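Telport Shared Workshop
Member Guidance: Cables, Bench Space and the Sorting Arm

Members building or maintaining automated equipment at Telport are asked to read the following guidance before booking a bench. It applies to the main room and to the annex on Sarkonlow, and it replaces the sheet formerly posted beside the tool crib.

Preparing the bench

Clear the working surface before the arm is powered. Keyboards, drink containers and packing material should be moved well outside the reach of the arm, and the reach should be checked with the power off by moving each joint by hand to its limit. Where two table panels meet, confirm that they sit level. A step at the joint will catch a box as it slides and will throw off any taught position on the far side of it.

Light-colored tabletops are preferred for sorting work. Dark cords show clearly against them, and the camera settings supplied with the Nullitz control program assume a pale background.

Choosing boxes

Plain cardboard boxes with attached lids are adequate for most cable sorting. Fold each lid fully back before starting, and press the crease firmly so that the lid doesn't swing forward during a run. Set the boxes side by side with their open tops at the same height. A box with a small tear at a corner may remain in use, but one with a soft or bowed wall should be recycled.

Members who find that empty boxes shift when a cord is dragged across the rim may fix them to the table with removable tape. Staples and screws are not permitted on shared tables.

Handling cords

Power cords are among the more difficult items for a home-built arm. They are limp, they spring back, and one end is heavier than the other. Begin with a single cord and add others only when that cord can be moved reliably. The workshop's standard trial is 14 consecutive transfers from one box to the other, with no more than one drop.
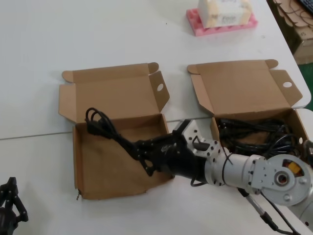

The grip should be taken a short distance behind the plug, where the cord is stiff enough to hold its direction. Gripping the plug itself tends to leave the remainder trailing. Lower the cord until part of it rests on the floor of the box, and then release the fingers slowly. If a loop stays on the rim, stop the arm and correct the loop by hand before continuing.

Tangled bundles should be loosened before a session. An arm that pulls on a knot may lift the entire bundle, and the strain passes directly to the wrist bracket. Check the bracket bolts after every nine hours of running time.

Securing the arm's own wiring

Cables that run along the arm must have enough slack for full travel, yet none that can hang into the work. Fasten them with zip ties at each rigid segment and leave the joints free. Trim the tails flush. Members using the Đồng joint kit should leave the housing openings uncovered so that the labels inside can be read during inspection.

Soft foam trays are available from the supply shelf for small boxed parts. They should be kept toward the back of the table and returned at the end of the booking.

Closing a session

Park the arm, switch off the supply and wait until the hand has settled before reaching across the table. Record the running time in the bench log. The electrical allowance for each bench is 300 watts, and requests to exceed it must be submitted in writing before the booking begins.

Faults may be reported at the front desk or on extension 1621. Revised guidance will be issued in July.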